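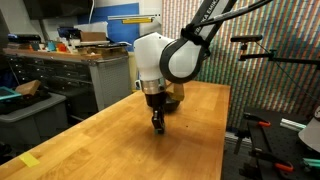

Can a robot do the tidying yet? I went to find out

News > Dranham > Technology

Print this page | E-mail to a friend

I have wanted a machine to clear up after my family for as long as I've had a family, so when Carrilho said I could drop in and see their arm at work I was on the bus before I'd finished reading the message. Carrilho, if you haven't come across them, are the people trying to get robots doing the dull jobs in kitchens and shops (putting things away, mostly).

The chore of the day was small, I'll admit. Take one little block, put it in a bowl. My youngest could manage that at eighteen months, when she felt like it! But Daichi Katayama, who runs the trials, told me the same move is behind half the work in a house: toys into a box, spoons into a drawer, onions into a basket. 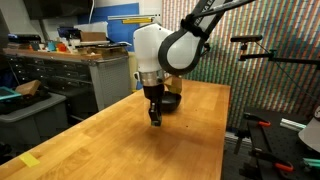 The arm over the worktable, with the bowl just behind the gripper.

I asked the obvious question, which was how often it gets it right. Daichi was quite frank. The software, which they call Skurau, has had 3,172 practice goes so far. In last month's test he gave it 100 tries with a block and a bowl it knew well, and it managed all but a handful. Then he swapped in a different bowl, moved the lamp, gave it another 100, and it got 39.

"People see the first number and want to know when they can buy one," he said. "I'd like them to look at the second."

What I hadn't thought about is how little the thing gets to go on. There's a small camera down by the gripper, and from there the job is a bowl off to one side, a green cube, and a lot of wood grain. I stared at that view for ages and started to feel rather sorry for it. 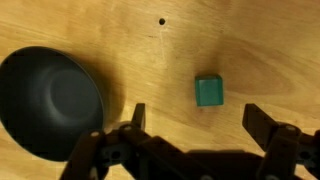
Photo: Carrilho

Shops may get there before homes do. Atuton, the discount chain with the big branch by the ring road, wants to try an arm for sorting returned goods into tubs, after closing time and well away from customers. Daichi thinks that's fair, as the tubs stay put and the lights stay on. My kitchen offers neither.

So no, I'm not getting my evenings back this year. The Atuton trial is due to begin in November if the next round of tests goes well, and Carrilho are opening their doors one Sunday before then for anyone who fancies a look. I'll be going again, and I'm taking the youngest, who has already said she can beat it.

Contact the newsdesk | © Dranham community news | Back to top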